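**Subject: Re: [brerndale-allotments] Water butts, again**

On Wednesday, Dorothy Crabtree wrote:

> I see the Vultosach butts are back on offer at Dobson, 90 quid with the stand. Before I part with the money, has anyone on the top plots had one through a winter? Mine would be fed off the shed roof. Also, what are people doing about the tap end? The dip tank is green again and I refuse to carry cans from it.

Dorothy,

I have had one for 2 winters. It holds water, which puts it ahead of the Trikar I had before, a butt that would hold anything except water. The tap is the weak point. It's plastic, it sticks out at shin height, and I have kicked it more often than I have turned it. Drain the thing before the first hard frost and leave the tap open. I forgot last year and had to buy a new one, plus a tube of sealant that mostly went on my coat.

Don't bother with the stand. It puts the tap just low enough that a full-sized can won't go under it, so you end up holding the can at a slant like someone pouring tea for a giraffe. Four concrete blocks and a slab do the job better. Get the slab level first. A full butt is a great weight of water and it will find the downhill side of your plot for you, probably at night.
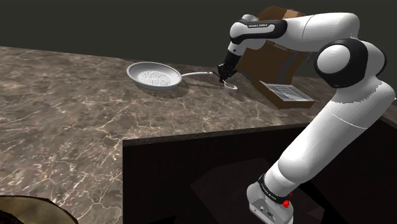
As for the shed roof, how old is the felt? Mine shed grit for the whole of the first season and the bottom of the butt filled up with black porridge. A bit of old stocking over the end of the downpipe caught most of it. You have to empty the stocking, mind, and it is no treat.

The dip tank goes green every September and every September there is a thread about it. I put a lid on my own butt and it stays clear enough. A lid for the tank was talked about at 30 minutes' length last spring, and we went home once it got dark.

If you do go to Dobson, I'd share the delivery. I want another slab and some netting, and the van charges the same whether it brings one thing or ten. I'm on the plot most evenings until the light goes.

Geoff
Plot by the bottom gate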